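Eto opens remote teaching desk in Gondutholm, 800 demonstrations in

GONDUTHOLM, December - Eto said today its new teaching desk is up and running. People show a two-finger gripper a job by remote control, one try at a time, and the recordings go into training.

First jobs are desk jobs. Papers, pens, zipper pouches. Soft plastic first, by request of launch customer Itirgate, which packs school and office kits.

"Thin plastic is the hard one. It folds, it slides, it swings," said Sólveig Sveinbjörnsson, who runs the desk. "You have to feel your way in, and the operator only has a screen and two handles. So we go slow."

Eleven operators so far, working in 3 shifts. Each gets a day of practice before anything is recorded. Up to 200 tries a day on a good day, fewer when the task is new. Failed grabs are kept and labeled, not thrown out.
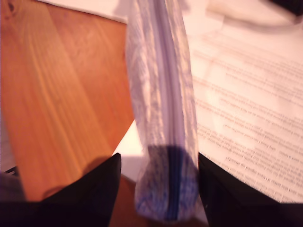

Next up is hand-guided teaching, where the operator moves the arm directly. Tianyou Liao, software lead, said both kinds of recording will be stored in the same format so customers dont have to pick one.

Itirgate gets the first trained model in spring. Pricing to folow.

Open house Sunday, 11 a.m., Eto front desk. Press please sign in.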